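我的小组报告:在广场上装一件会响的东西

先说明一下,这份报告是我一个人写的,但活儿是三个人干的:我、Ese Osagie,还有负责焊接的Femi Aliyu。课程是公共艺术实践,指导老师是Selina Nägeli。题目我们抽签抽到“声音与公共空间”,当时我心里咯噔一下,因为我五音不全!

作品叫《Ulent》,名字是Ese随口编的,后来叫顺了就没改。它是一排悬挂的钢管,一共40根,长短不一,风吹过或者有人用手拨,就会发出声音。最长的那根1,549毫米,第二长的1,446毫米,这两根我们调了整整一个周末,Femi锯一点,我敲一下,Ese拿着手机看频率,锯过头了还得重来(废掉的管子现在在我宿舍当晾衣杆)。

材料预算2,000元,系里出。钢管花掉大半,剩下的买了钢索和橡胶垫圈。橡胶垫圈特别值得说一句:一开始我们直接把钢索穿过管壁上的孔,声音又闷又碎,加了垫圈以后余音一下子就长了。

本站使用Cookie以改善您的浏览体验。继续浏览即表示您同意我们的Cookie政策。[接受] [了解更多]
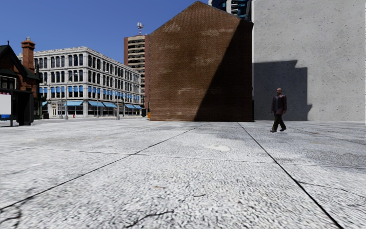 选址是我们吵得最凶的一件事。Ese想放在Trirkham的河边,风大,声音传得远;我想放在有硬地面、有墙的地方,因为墙会把声音弹回来。我在方案里就拿一块开阔的浅色铺地来讲:一个穿深色外套的人从灰色混凝土墙前面走过去,如果钢管挂在离墙几步的地方,他先听到管子,再听到墙的回声,走路本身就成了演奏的一部分。旁边那面没有门窗的砖山墙也让我很心动,大块的硬墙面嘛,我脑子里全是反射角。Selina老师听完只问了一句:“那住在附近的人晚上怎么办?”好吧,这个我真没想过。

于是5月我们加了一个夜间锁定的装置,说白了就是一根包着毛毡的横杆,晚上放下来压住所有管子。Femi画了三版图,第二版最好看,可是一个人抬不动,最后用了第三版。

正式展出放在Maltness的小广场,算是我和Ese各让一步,有风也有墙。小孩最喜欢从头跑到尾,一路用手划过去;大人多半先绕着看一圈,确认可以碰了才伸手。有位老先生站着把同一根管子敲了好多遍,说音偏低。我回去一测,还真偏低,丢人。

没做好的地方也得写。架子底座偏轻,风大的时候整排会晃,我们临时压了沙袋,很难看。说明牌的字太小,还贴歪了。另外我们事先没有录下空场地的环境声,结果写声学分析的时候没有东西可以对照,这一节只好写得很短,请老师手下留情。

如果再做一次,我会先把底座解决掉,再去调音。Ese说她还是想去河边。管子目前拆下来存在金工教室靠里的架子上,按长度编了号,下学期想接着做的同学可以找Femi拿钥匙。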